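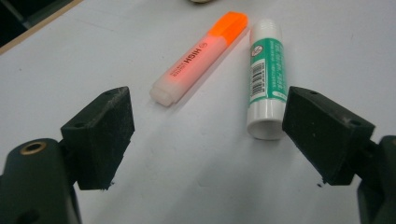 Veltach replacement jaw pads, four months of daily use

By Tímea Erdős
March
14 comments | 37 shares

I run a hand-held gripper most mornings, picking up pens and glue sticks and whatever else fits on a white table, and pads are the part I go through fastest. So when my third set of originals got too slick to hold a marker, I ordered the Veltach kit from Gorwood and swapped them over on my lunch break.

You get 4 pads in the bag (two to fit, two for the drawer), a strip of backing tape and a hex key so small I lost it the same day. Fitting is easy enough! Jaws wide open, old pad off, wipe the mount with alcohol, new pad on, then close the jaws very slowly on a sheet of paper and see if it pinches evenly from top to bottom. Mine didn't. The left one sat a hair proud and I had to loosen it and start over, which took longer than the whole rest of the job.

Please go easy on the screws. Kálmán Hajdu, who looks after the grippers at our Clestden shop, keeps a jar of stripped ones and I have contributed more than my share.

Now the grip. Glue sticks are no trouble, highlighters are no trouble, fat things in general are fine. Thin pens are what I bought these for, and this is where I check my alignment too — I lay one down at a slant, come in with the jaws open and level, and watch whether both pads reach it together.
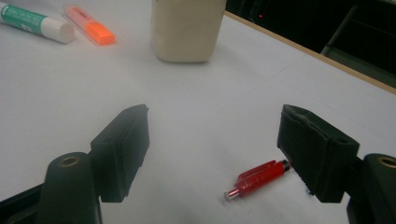
If one side gets there first the pen rolls, and then I know I'm back to the hex key. With the old pads I was doing that every few days. With these I've gone 300 picks between adjustments and I'm pretty happy with that.

What I don't love is the dirt. The surface grabs every crumb going, and the bottom edges are the worst for it. I brush them with a dry toothbrush before I start and give them a proper wipe when I pack up. Tape works too, but it lifted a bit of the surface on one of my spares, so I've stopped.

The bag says 4000 cycles. I swapped mine a little before that, when the corners started to round off, and the spares have been on ever since. I tried the Shojaei pads last year and they felt grippier out of the bag, but they went shiny so fast that I can't recommend them for thin stuff.

Four stars from me. I'd give it the fifth if they put 2 spare screws in the bag and printed the instructions a size bigger.

Filed under: parts and upkeep
14 comments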